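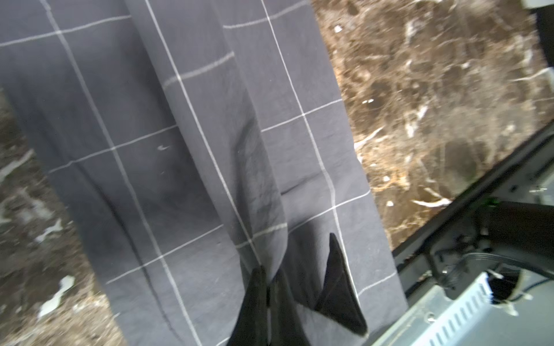 브로데티 핸디 스티머 (Brodetti) 상품 안내

다리미판을 펴는 일은 이상하게 큰 결심이 필요합니다. 삐걱거리며 다리가 벌어지고, 거실 한가운데를 차지하고, 어제 널어 둔 빨래와 자리다툼을 합니다. 그래서 많은 분이 셔츠를 샤워실에 걸어 두고 김이 알아서 해 주기를 빕니다. 저희도 몇 년 그렇게 살았고, 셔츠는 눅눅해졌을 뿐입니다.

브로데티는 걸어 둔 옷에 바로 쓰는 세로형 스티머입니다. 물을 채우고, 전원을 꽂고, 30초 기다렸다가 위에서 아래로 내려오면 됩니다. 인생이 바뀌지는 않습니다. 옷이 펴집니다.

어떤 옷에 잘 맞나요
폴리에스터 혼방 운동복, 얇은 바람막이, 니트, 블라우스, 커튼에 좋습니다. 체크무늬 옷은 특히 보람이 있는데, 줄무늬가 휘어 보이던 부분이 펴지면서 선이 다시 이어지는 걸 눈으로 확인할 수 있기 때문입니다. 무지 티셔츠에서는 맛볼 수 없는 소박한 즐거움입니다.
두꺼운 면바지의 칼주름은 못 잡습니다. 상세페이지에 이런 말을 쓰면 안 된다고 들었지만, 반품 택배를 포장해 본 사람 입장에서는 미리 쓰는 편이 낫습니다. 칼주름이 꼭 필요하신 분은 같은 매장의 수탄토(Sutanto) 건식 다리미를 보세요. 무겁고 못생겼는데 그 일은 잘합니다.

프린트와 자수 로고가 있는 옷
열전사 프린트 위에는 스팀을 직접 쏘지 마시고 옷을 뒤집어 안쪽에서 하세요. 자수는 헤드를 누르지 말고 손가락 두 마디쯤 띄워서 지나갑니다. 프린트인지 자수인지 헷갈리면 프린트라고 생각하세요. 옷장 주인이 덜 슬퍼지는 쪽입니다.

구성품
본체, 물통, 솔 브러시 헤드, 틱케크(Tikeck) 문걸이 고리, 한국어 설명서. 설명서는 11쪽이고 그중 네 쪽이 욕조 안에서 쓰지 말라는 내용입니다.
내열 장갑은 별매입니다. 처음에는 다들 필요 없다고 하십니다. 주문 내역을 보면 둘째 주에 장갑만 따로 사시는 분이 꽤 있고, 배송비는 그때 또 붙습니다.

사용 순서
물통을 분리해 표시선까지 찬물을 넣습니다. 섬유유연제, 향수, 레몬즙은 안 됩니다. 레몬즙을 물어보신 분이 한 분이 아니어서 적어 둡니다.
옷을 문걸이 고리나 튼튼한 옷걸이에 겁니다. 철사 옷걸이는 어깨에 뿔이 생깁니다.
표시등이 초록색으로 바뀌면 허공에 두세 번 먼저 분사해 고인 물을 빼 줍니다. 이 단계를 건너뛰면 옷 한가운데에 동그란 물 얼룩이 남고, 출근 시간에는 마르지 않습니다.
밑단을 반대 손으로 살짝 당기면서 위에서 아래로 천천히 내려옵니다. 세로로 겹친 주름은 겹친 부분을 먼저 벌려 놓고 하세요. 겹친 채로 스팀을 주면 주름이 더 또렷해집니다. 그것도 아주 성실하게요.
끝나면 바로 입지 말고 5분쯤 걸어 둡니다. 갓 스팀한 옷을 입고 안전벨트를 매면 가슴에 대각선이 하나 새겨집니다.

관리
남은 물은 매번 버립니다. 한 달에 한 번은 파니크(Panik) 석회 제거제를 물통에 풀어 빈 분사를 해 주세요. 이름은 그렇지만 당황할 일은 없는 제품입니다. 갈색 물이 나오면 맑아질 때까지 헹굼을 반복하시고, 흰 셔츠로 시험하지는 마세요.
브러시 헤드는 당겨서 빼고 미지근한 물에 씻어 말립니다. 고양이와 사는 댁은 더 자주 하셔야 합니다.

자주 들어오는 문의
소리가 큰가요? 네. 전기 주전자가 화난 정도입니다. 새벽에 쓰시면 가족이 먼저 일어납니다.
여행에 가져가도 되나요? 됩니다. 다만 전압이 다른 나라에서는 쓸 수 없고, 가방에 넣기 전에 물통을 비워야 합니다. 두 번째 항목은 캐리어를 열어 보고 나서 기억나는 경우가 많습니다.
정장 재킷도 되나요? 어깨와 등은 괜찮습니다. 깃은 손을 대지 마세요. 세탁소 사장님의 영역입니다.
커튼은요? 달린 채로 하시면 됩니다. 팔이 아픕니다. 창문 하나를 하고 나면 두 번째 창문의 주름은 꽤 자연스러워 보이기 시작합니다.

구매 후기 중에서
Hanna Savchuk 님: 처음엔 김이 약해서 불량인 줄 알았는데 물을 안 넣었어요. 물을 넣으니 잘 됩니다. 배구 동호회 유니폼 전부를 토요일 오전에 끝냈고, 그 뒤로 유니폼 담당이 됐습니다. 별 하나는 그래서 뺐습니다.
판매자 답변: 담당이 되신 점 깊이 위로드립니다. 물통 표시선 안내는 설명서 2쪽에 있습니다.

주문과 배송
모델 번호는 3095, 색상은 흰색과 남색입니다. 코드 고정 클립은 남색에만 들어 있는데 이유는 제조사도 답을 안 줍니다. 평일 오후 두 시 전 주문은 당일 출고하고, 11월에는 김장과 이사와 결혼식이 겹치는지 하루씩 늦어집니다.
교환은 물을 넣기 전까지 가능합니다. 물통 안쪽이 젖어 있으면 저희도 압니다.
문걸이 고리는 두께가 얇은 방문용입니다. 현관문에 거셨다가 문이 안 닫힌다는 문의는 정중히 사양합니다.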